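Notebook, July. Copy stand and the small glass pieces

Started at 7:40 with the Pullik panel on the left and a sheet of white card standing in on the right. Same lens as last time, tripod legs taped to the marks on the floor. Base exposure f/11, ISO 100, shutter at 1/60. Meter reads 400 lux at the table with the panel on full, which is lower than I wrote down in the spring. Either the diffuser has yellowed or I held the meter at a different angle then. Check against the Yen meter when it comes back from Gellholm.

First run was the clear bottles. Edges disappear against the light background, same old trouble. Put strips of black paper just outside the picture area on both sides and the outline came back. Strips 2 inches wide were too heavy, 1 inch is fine. Anything with a ground stopper needs the strip on the left moved back a hand's width or the stopper goes gray.

White balance off the gray card, then left alone. Did not touch it when the panel warmed up. Compared frame 3 with frame 24 and the shift is small, a bit toward green. Could be fixed in the batch, but I would sooner let the panel run for twenty minutes before shooting.

Background: the Clakow paper shows its grain at f/11. At f/5.6 the grain goes soft but so does the back of the bottle. Tried moving the bottle forward 8 inches and that did more good than opening up.

Card count for the whole job is now 1,266 frames, some 1,000 of them keepers before the second sort. Backed up to both drives at 4:15. 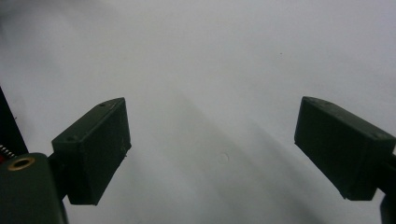
Penciled in the margin after the afternoon session: try the black strips standing upright behind the bottle as well, one each side, and drop the panel to half. I got a cleaner line on the shoulders that way, but the base went dark and needed a scrap of white card under the front edge.

Will do that tomorrow with the three tall ones. Still to buy: gaffer tape, lens tissue, another gray card.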